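The Black Table Diaries

I have been eating breakfast on a black marble-patterned tabletop for most of a year now, and I have opinions. I wrote a little about it in January, when all I had to report was that I'd finally let go of the scratched pine thing I dragged through 3 apartments, and so many of you wrote in asking how it was going (and whether I regretted it!) that my editor gave me these pages to answer properly.

So, do I regret it? No. Well, on gray mornings before coffee, a little bit. Black is a big commitment. My kitchen in Nirkby is small and faces the wrong way, and everyone I know told me a dark table would swallow up what light there was. They were partly right. What they didn't figure on was the pattern, all those pale veins wandering around like rivers on a map, and how much livelier that is to look at than plain black would ever be.

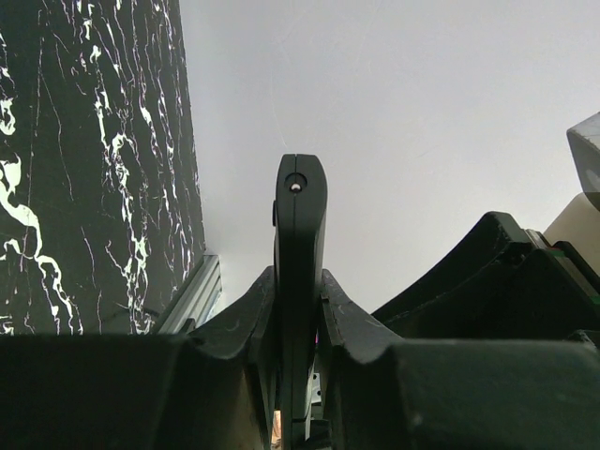

Choosing the pattern took me longer than choosing the table. Marble looks come in every temperament, from sleepy gray smudges to full lightning storm, and I went back and forth over samples from Jotard until the shop stopped answering my emails quite so fast. What I kept returning to was contrast. White veins that branch and twist over black, set against a plain pale gray wall, have plenty of drama all by themselves, and the wall gives your eyes a place to rest. If I'd put that pattern up against the striped wallpaper I had before, I think I'd have needed to lie down. I painted the walls first, waited two weeks, and then ordered. I'd do it in that order again.

Living with the thing

Let's talk about crumbs, which is what most of the letters were about. Yes, they show. Toast is the worst, flour is a close second, and I say that as a person who bakes on weekends and cleans up on whatever day I get around to it. A busy pattern does hide more than you'd guess, though. I have wiped away at a white vein with great determination, thinking it was yogurt.
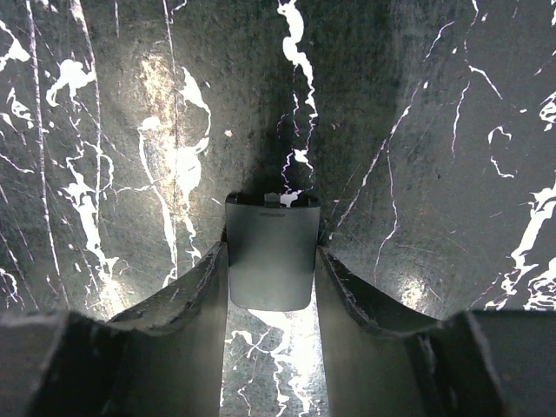 My routine is pretty simple: a soft cloth, warm water, a drop of dish soap, then a dry cloth right behind it so the water doesn't leave spots. I tried a fancy spray and got streaks I could see from the hallway. Fine scratches will come, too, however careful you are, and you mostly see them when the light hits low across the top. I've got felt pads under the heavy stuff and I've quit sliding plates across to people. (I haven't quit entirely. I've cut down.)

The light matters more than I expected. I had one bulb straight overhead, and it bounced back up at me from the middle of the table like a flashlight. Swapping it for 2 softer lamps off to the side cost me 43 dollars at Divville, shades included, and fixed most of the glare. Supper feels like supper now.

What goes on top

Now for the fun part - the dishes! Against a pale tablecloth my mixed-up collection always looked like what it was, a pile of things from different people and different years. On black, all of it seems to wake up. Florals especially. I had packed away a lot of flowery stuff because I thought I'd outgrown it, and out it all came again.

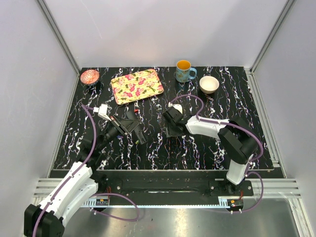 I like a tray as the anchor, something wide with rounded corners, and then one cup, one bowl and one small dish spread out so they each get some room. They don't need to match. I'd go so far as to say please don't let them match. Pink flowers on a cream background can sit beside light blue without any fuss, and a coppery red works as the little bit of spice at the end of the row. Keep one piece plain, a white bowl will do it, or the whole arrangement starts talking over itself.

I also keep everything toward the back, so the front of the table stays free for the newspaper, my elbows, and chopping when the counter is full. The table is 40 inches deep, so there's room for a proper meal in front and the pretty things behind. When friends come over for noodles from Khương down the block, the tray carries all the little sauces and I don't have to move a thing.

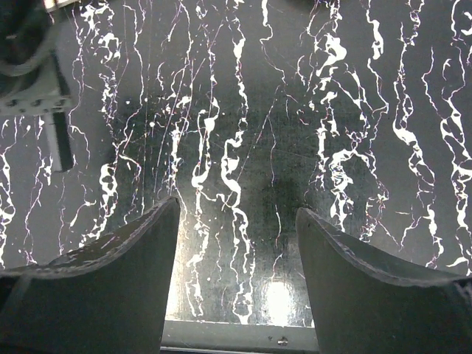

If you're thinking about it

Bring a sample home and look at it at breakfast and again at night, because veins that seem pure white in the store can show pink or violet along the edges once you get them under your own lamps. I happen to love that. Set your favorite mug on the sample and leave it there for a couple of days while you make up your mind. Mine stayed on the kitchen counter so long that I started using it as a coaster, and I still do.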